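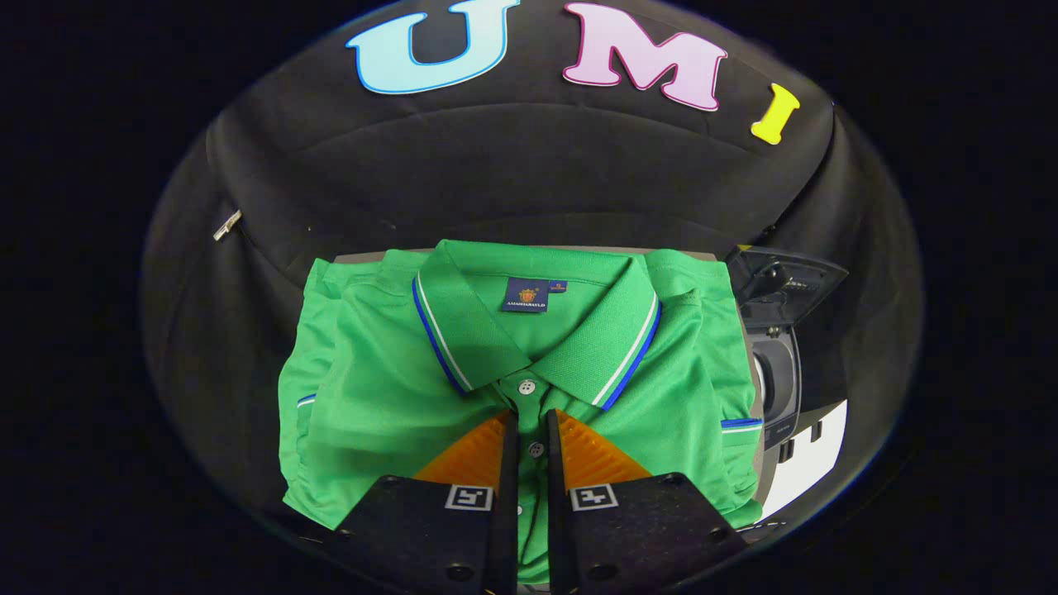

Le polo vert une fois plié, col à liseré bleu et blanc

Forum Linge et rangement > Plier, ranger, entretenir
Sujet : Plier un polo sans écraser le col, vos méthodes ?

mirabelle_17
Bonjour à toutes et à tous ! Je me lance parce que je tourne en rond depuis un moment avec les polos de mon mari et de mes deux grands (le club en redonne un chaque année, vous imaginez la pile). Les tee-shirts, je m'en sors très bien, mais le polo me résiste : le col part de travers, la patte de boutonnage gondole, et au bout d'une semaine dans le tiroir on dirait qu'il a dormi sous un chat. Pour le vert, j'ai rabattu les manches sur les côtés et laissé le col ouvert en V. C'est à peu près rectangulaire, mais il reste des plis aux épaules et le bas fait des petites vagues. Vous feriez comment, vous ?

Lleucu Howells
Bonjour Mirabelle, et bienvenue ! Franchement il est très bien, ton polo, j'en connais qui seraient contents de trouver le même dans leur armoire. Ma seule remarque serait pour le col : je ferme toujours le bouton du haut avant de commencer. Ensuite je retourne le polo face contre la table, je lisse du plat de la main en partant du milieu, et seulement après je m'occupe des manches.

tonton_gristwood
Pas d'accord pour le bouton, désolé Lleucu ! J'ai tenu un pressing pendant 12 ans et j'ai vu passer des cols tout marqués à force d'être fermés et empilés. Chez moi il reste ouvert, bien à plat, et je ne mets jamais plus de cinq polos l'un sur l'autre. Les vagues du bas viennent presque toujours du séchage – pendu par les épaules, le tissu s'étire et on ne rattrape plus rien au pliage.

Lleucu Howells
Cinq polos, on voit que tu n'as pas d'adolescents à la maison ;) Je maintiens pour le bouton, mais je te rejoins sur le séchage. À plat, ou alors plié en deux sur le fil, à hauteur des aisselles.

Anum Rana
Bonsoir, moi j'ai abandonné les piles au mois de mai dernier et je roule tout, polos compris, col vers l'extérieur. On les voit tous d'un coup en ouvrant le tiroir, et mon fils ne retourne plus tout pour attraper celui du dessous.

tonton_gristwood
Rouler un polo… enfin, chacun ses tiroirs !

mirabelle_17
Merci pour vos réponses, vous êtes adorables ! Je vais essayer le séchage plié sur le fil dès la prochaine lessive, et faire une pile boutonnée et une pile ouverte pour comparer. Anum, tu les roules dans quel sens, en partant du bas ?

Anum Rana
Oui, du bas vers le col, et bien serré !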